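Two-arm practical, session notes (module handout 4)

Notes by Rocío Ochoa, typed up quickly after the lab. Corrections to me please. Brenda Riquelme marks the logbooks so ask her about marks, not me.

Read before you come: the handover chapter in the reader, and your own notes on frames from last time. If you missed the frames session, get them off somebody in your group.

## Groups

Same as before. Lukumay, Nurkisik and Siria stay as they were, Prasex has gained one person from the other stream. 26 of you in total so it's tight round the bench. Two at the keyboard, rest watching and writing. Swap at each new task.

## Task A: handover in the air

One arm holds, the other takes. No putting down in between. Sounds easy, isn't.

Words we'll use:

- **giver** – arm that has the thing at the start
- **taker** – arm that comes in empty and open
- **meeting point** – the pose both arms agree on, middle of the mat, well clear of the surface
- **overlap** – the time when both grippers are closed on the object

Order of moves:

1. Giver picks, lifts, goes to the meeting point. Stops. Fully stops, no drifting.
2. Taker goes to the standoff pose, jaws open, facing the object. In the shot the left arm is giver, with the red fruit-like object sticking out past its fingertips, and the right arm is waiting open with a small gap still to close.

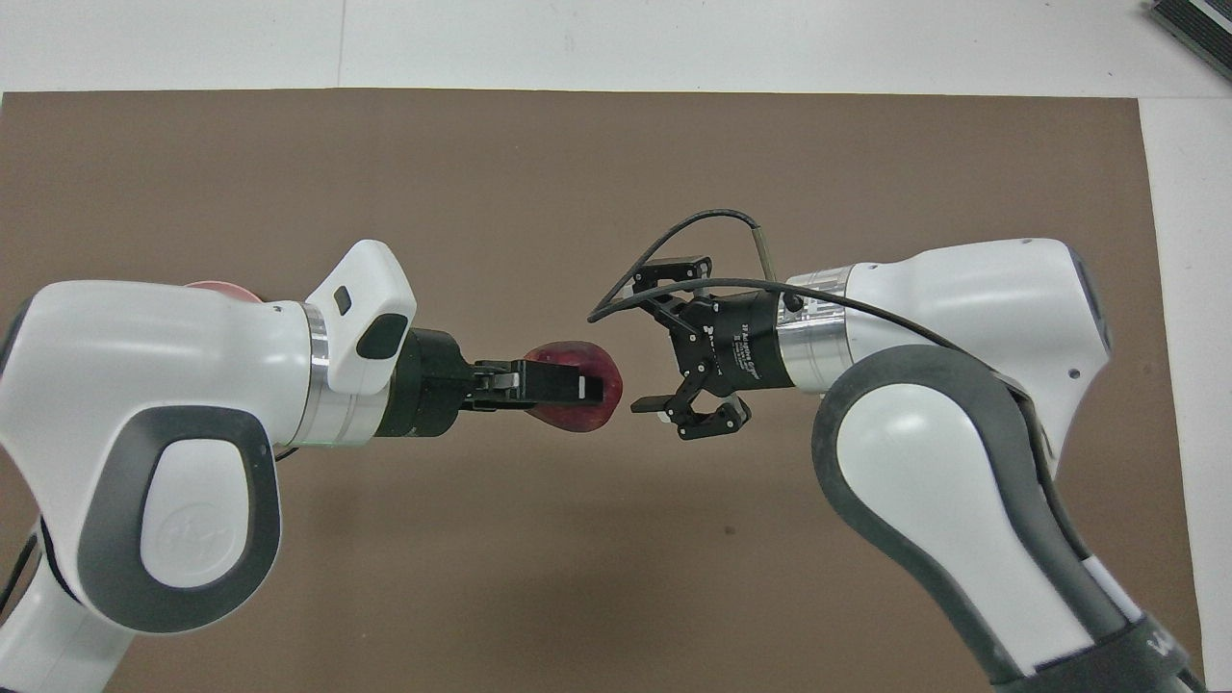 3. Taker moves in along its own approach line. Slow. Straight line only, no joint moves here!
4. Taker closes. Wait for the grip signal, don't guess with a timer.
5. Giver opens, backs off the way it came. Then and only then the taker moves away.

Common mistakes from last year:

- grasping the object in the middle so there is nothing left for the taker to hold. Leave some poking out
- giver opens before taker has closed (no overlap). Thump
- overlap fine but one arm still under position control with a small error, so they pull against each other. Go soft on the taker once it's closed
- cable caught on the wrist turn. Check the loop by hand through the whole range *before* running at speed

Write down your standoff distance and why you picked it. "It worked" isn't a reason, Brenda will cross it out.

Speed limit for all of Task A is 19 percent on the pendant. It's not a suggestion.

## Task B: one dish, one plate

Now something that can tip. Object is a small bowl with a food item in it, target is the plate over on the other side of the mat. Goal is contents on plate, bowl back where it started.

Points to think about before you write any code:

Grip on the rim or round the body? Rim gives you a clear view and an easy approach, but the bowl can swing about the fingers. Most groups go for the rim, coming down from above at an angle. Either is allowed, justify it in the log.

Lift a little and hold. Look at the level. If it's leaning already at this height it will be worse later, so put it down and regrasp. With the pink bowl the filling takes up most of the inside, so there's not much spare room before it goes over the edge.
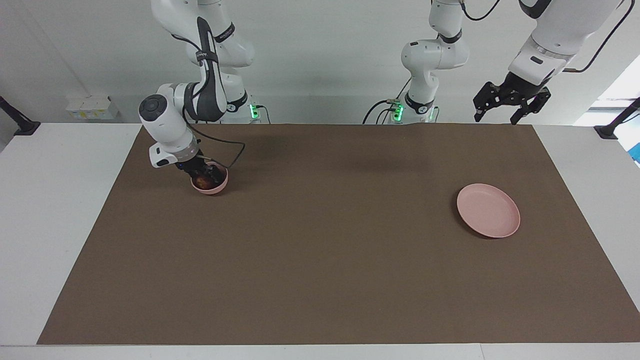
Then the carry. Keep the tool orientation fixed the whole way across, only let it rotate at the pour. You'll need a constraint on the path and not just on the end points, which is the bit most people forgot when we did this on paper. If the planner can't find a path, move the start pose, dont loosen the constraint.

What does the other arm do? Up to you. Simplest is parked high and open, out of the way. Better marks for using it, eg. steadying the plate, but only if the parked version runs first. Get the simple one signed off.

Pour: tilt in steps, pause between, look. Food that sticks needs a steeper angle and a small shake. Food that rolls needs hardly any. Test with the real item, not an empty bowl.

Time limit per attempt is 60 seconds from first movement. Best of 2 counts.

## Logbook

For each attempt:

- group name, task, who was at the keyboard
- poses used (copy the numbers, no screenshots)
- what you expected
- what happend
- one change for next time. ONE. If you change three things you learn nothing

Hand in by 5 pm on the last day of the block, paper or PDF. Files named by group.

Leave the mat clear, arms in the home pose, pendant back on its hook. Code goes in your group folder and not on the desktop.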